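Count Birds by Effort, or Don't Count Them

Otcombe Marsh has a bird list on a board by the gate. It gives species and nothing else. I think boards like this should come down, or at least carry a second column showing how long people looked.

A species total depends on hours spent in the field. Walk the Sutcliffe loop for 2 hours in June and you may log 19 species. Walk it for 7 hours and the figure will go up, though the marsh is the same marsh. Without the hours, the two totals cannot be compared, and a change from one year to the next says little about the birds.

The case against recording effort

The usual objection is that casual visitors will not bother. Some will not. Their sightings still have a use: they show that a species was present on a given day. They should be kept in a separate file and left out of any trend line.

A second objection is that start and finish times are too crude. Wind, light and hearing all affect what a person detects. I accept this. A crude correction is still better than none, and times cost a few seconds to write down.
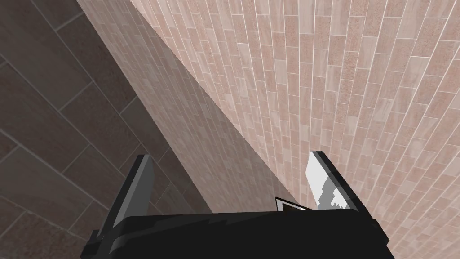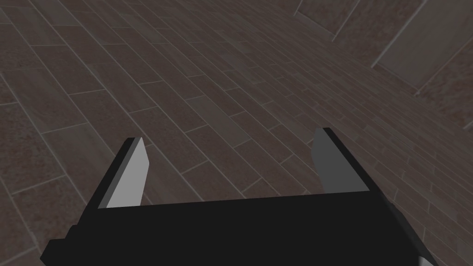

What a record should contain

Four fields are enough: start time, finish time, route and number of observers. The Utetti reed beds have used this form for several seasons, and their sheets can be read by anyone. Distance walked is worth adding on longer routes — a fixed watch from a blind and a moving count should never share a table.

Empty visits must be filed too. The Otcombe archive holds 2097 sheets, and very few report a poor morning. I doubt the mornings were that good. People go home from a dull walk and throw the sheet away, which pushes every average upward.

The present board lists bittern with no date beside it. Until someone can supply one, I would take that line off first.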